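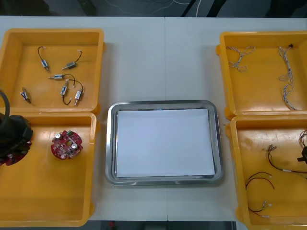
Bench, bins and the tray with paper in it.

Zevbridge Traders Board > Automated Strategies > Trailing stop resets after weekend gap??

pipmonkey_40
Sat 29 October
ok so running the Zaltden breakout EA on two pairs, H1, VPS. Trailing stop works fine all week. Then market closes, opens again, and the trail is back at the original stop. Not moved a bit, just gone back to where it was when the trade opened. Cost me 788 on one position last week, was well in profit before the close.

Settings:
TrailStart 40
TrailStep 5
UseHiddenStop true
MaxSpread 3

Anyone seen this? Broker says nothing wrong their end. Of course they do

gridlock_sam
UseHiddenStop true, there's your problem. Hidden stop lives in the terminal, not at the broker. VPS reboots on the weekend, EA reloads, forgets the trail. Turn it off.

pipmonkey_40
But then the broker sees my stops. Whole point of hidden was so they can't hunt them

gridlock_sam
They are not hunting your stop. You trade 0.2 lots

pipmonkey_40
lol fine. still don't like it

Rusnák fan
Disagree with gridlock. I run hidden stops on the Rusnák scalper for over a year and it comes back fine after a restart. It writes the trail level to a file. So it's the EA being lazy, hidden stops as such are ok.

gridlock_sam
And when the VPS is down Sunday night and price gaps through your level? File is no help then. You have no stop in the market at all.

Rusnák fan
A real stop slips on a gap too. You get filled wherever it opens.

gridlock_sam
Yes filled. At the open. Yours gets filled when the terminal wakes up, could be an hour later. Big difference

Atieno Khaemba
Can you post the Experts tab from the first few minutes after the open? Also check if the VPS does a reboot for updates. Mine does, found it in the system event log, Saturday early morning every week and I had no idea.

pipmonkey_40
ok looked. Yes there is a reboot. Log says:

breakout: init ok
breakout: 2 positions found
breakout: trail reset, start level 900 points
breakout: market closed

So it finds the positions but resets the trail. 900 is my original stop in points

Atieno Khaemba
There you go then. It reads the open price and your input stop on init and never looks at how far price had already gone. Do you have the source or only the compiled file?

pipmonkey_40
Compiled only. Emailed Zaltden twice, no answer

swingkat
Same here with Zaltden support, four weeks and nothing. Moved to Prateck in the end. Costs more but the trail is stored in a global variable so it survives a restart. Was up and running same evening

gridlock_sam
Global variables get wiped too if you don't use the terminal for long enough, or if the thing crashes before it saves them. Just put a real stop in the market people

swingkat
Never had it happen. Four weeks without opening the terminal? who does that

gridlock_sam
Crash is the one I mean. Seen it twice

Rusnák fan
You can flush them to disk right after setting, it's one line in the code. If Prateck do that then its fine. If not then sam has a point, for once

Atieno Khaemba
pipmonkey, middle way if you want to keep hidden. Put a wide real stop at the broker as a disaster stop, well outside the hidden one. Then hidden trail does the daily work. Check the manual for something like EmergencySL, lot of EAs have it and it's off by default.

pipmonkey_40
Found it!! It's called SafetySL in mine. Set to 0. Will try with that on. Do I have to close the open trades first or can I change it live

Atieno Khaemba
Changing inputs runs init again. So you'd get the same trail reset on anything open. Write down the current trail level, change it, then move the stop by hand. Or wait till you're flat. I would wait.

pipmonkey_40
ok waiting. Have one long still open, about half way to target

backtest_bob
Did anybody test this over more than a few weeks? I ran the Zaltden one over 1,827 trades in the tester, hidden on vs hidden off. Almost no difference in net. But the tester never restarts so it can't show this bug

gridlock_sam
so what's the test for then

backtest_bob
Shows hidden stops gain you nothing in the first place. I thought you'd be happy

Rusnák fan
Tester has no broker in it either. Nothing to hide from. Proves nothing for either side imo

backtest_bob
Fair I guess. Spread was fixed as well. Might rerun with real ticks if I get the time, takes all night on this laptop

swingkat
post it if you do, would like to see the drawdown as well

pipmonkey_40
Update, long closed at target so I'm flat. SafetySL on at 1.5x the hidden stop, auto reboot moved to manual on the VPS. Going to restart it myself midweek on demo first and see what the trail does. Still no mail from Zaltden

Atieno Khaemba
Good. Copy the log lines here after the restart, same ones as before.

gridlock_sam
and turn off hidden

pipmonkey_40
no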